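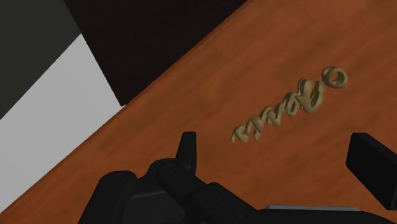 Small farms are lovely but they can't feed a city, Milan Jacobs wrote to me on Monday, and could I please stop pretending otherwise. He put it more kindly than that, and he added a long paragraph about the price of onions which I enjoyed very much, but that was the heart of it. I've been turning his letter over ever since, mostly while shelling beans, and I'd like to answer it properly because I think a great many sensible people feel the same way.

Let me begin with the beans, then, as they are what I know best. I buy them from Valentyna Derkach, who farms just outside Lilau on land her mother farmed before her, and who keeps her own seed from one year to the next in paper envelopes with the names pencilled on. Some of those names mean nothing to anyone outside the valley. There is a speckled one she calls the priest's bean, and a flat white one that goes to mush if you so much as look away from the pot, and which makes the best soup I have ever eaten. You won't find either in a catalogue. If she stopped sowing them for a few years they would simply be gone, and I doubt there would be so much as a line about it in the paper.

My worry is about seed, you see, far more than about onions. Milan is thinking of tonnes and lorries, and quite right too, somebody must. But before there is a tonne of anything there is a handful of seed, and who is allowed to keep that handful, swap it over a gate or sell it at a market stall seems to me to matter a good deal more than we let on.

The way things stand here, a grower who wants to sell seed has to put each variety on the register, and each entry costs 740 a year whether you sell a barrowload or a teaspoon. For a firm like Costilum that is the price of a decent lunch for the sales team. For Valentyna, with her envelopes, it is more than she would make from the priest's bean in a lifetime. So she gives it away, and that's allowed, up to a point, and nobody comes knocking. But giving things away is a poor footing for a business, and her neighbours who might have taken up seed growing as a bit of winter income have looked at the form, sighed, and put the kettle on.

I should be fair to Costilum. Their seed is clean, it comes up evenly, and in a wet spring I've been as glad of it as anyone. Ritu Maurya, who grows salad for the shops on 99 acres down by the river, told me she couldn't run her place on anything else, and I believe her. She has people to pay and a supermarket that wants every lettuce the same size as its brother. I wouldn't dream of telling her to go home and save seed in envelopes. What I'd like is for the two kinds of growing to be allowed to live side by side (they always used to) without the rules being written entirely to suit one of them.

And the rules really are written that way! I sat through the whole of the public meeting in July at which the new ones were explained, on a chair that I can still feel in my lower back, and I heard the word "uniform" so often that I began to think of it as a vegetable. A variety has to be uniform to go on the register. Well, the whole point of the old ones is that they aren't. Sow a row of the speckled bean and some plants will be tall and some will sulk, some will ripen in August and some will hang on until the frost, and that unevenness is what sees you through a bad year. When the heat came early two summers ago, half of Valentyna's row gave up and the other half carried on as though nothing had happened. I had a whole plot of one modern sort, all at exactly the same stage, and I lost the lot in a week. I'm not saying that proves anything. One garden is one garden. But I did go and ask her for an envelope that autumn.

Milan says in his letter that this is sentiment, and perhaps a part of it is. I don't mind owning up to that. I like eating a thing that my grandmother would have recognised. But I'd ask him to think about the practical side too. The clever breeders, the ones who find us a wheat that stands up to rust or a potato that shrugs off blight, have to find those traits somewhere, and very often they find them in just the sort of scruffy local variety that wouldn't get past the first page of the form. Vira Shevchuk has been making this argument in our growers' newsletter for years, far better than I can. She calls it eating the pantry shelves, and I've borrowed the phrase so many times that I really ought to pay her for it.

So what would I do? Something quite modest. Let anyone growing seed on less than 5 acres sell it locally without paying a penny, so long as the packet says honestly what it is, where it was grown and when. Keep the health checks for diseases that travel in seed, which matter, and which small growers should be held to like everyone else. Leave the full register for those who want to sell across the country. Myroslav Karpenko, whose stall at the Vasylenko market is the only place I know where you can still buy a tomato seedling with a bit of character, reckons it would fit on two sides of paper. He has in fact written it on two sides of paper, and will show you if you stand still long enough.

The objection I hear most is that people will be sold rubbish. Some will, I dare say. I have been sold rubbish in very handsome printed packets, including a "dwarf" pea from Nodside that went up past the shed roof, and I survived it. When you buy from a woman at a stall and the carrots come up forked and woody, you know exactly where to find her the following week, and she knows it too.

As for feeding the city, Milan, I'm not sure I ever claimed that Valentyna would do it by herself. She feeds her own household, a fair bit of her lane, and me. Ritu feeds a great many more. I would simply like both of them to be there in twenty years, and at present the one with the envelopes is being charged as though she were Costilum. Come over when the white beans are ready and I'll make the soup. You can bring the onions, as you seem to know where the cheap ones are.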